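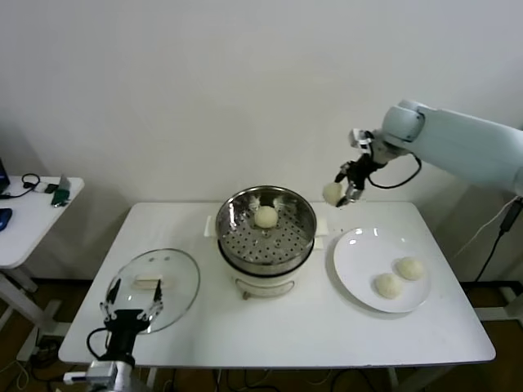

Can a robot be left to do a kitchen chore from start to finish yet?
For one short chore on a clear table, sometimes. For a whole meal, I would say we are years off.

From: Hnat Kobzar
Date: Sep 25, 2023
Subject: Re: chores, again

Sadia Janjua wrote:
> Minhas wants to know if we can promise unattended runs by
> the spring. Soft food, hot lids, plates. I told them I'd ask
> the list before I said anything.

I wouldn't promise it. At Trastel we ran a dumpling task 14 times with the same settings. 12 runs finished and 2 needed a hand, both times at the lid. Picking up soft food was less trouble than I expected. Lids are still bad, and clear glass is the worst for our depth sensor.

If they would accept one person watching 4 stations, I'd say yes to that. Does anyone from the Worley group have numbers on lids? Ours are all from one kitchen.

Hnat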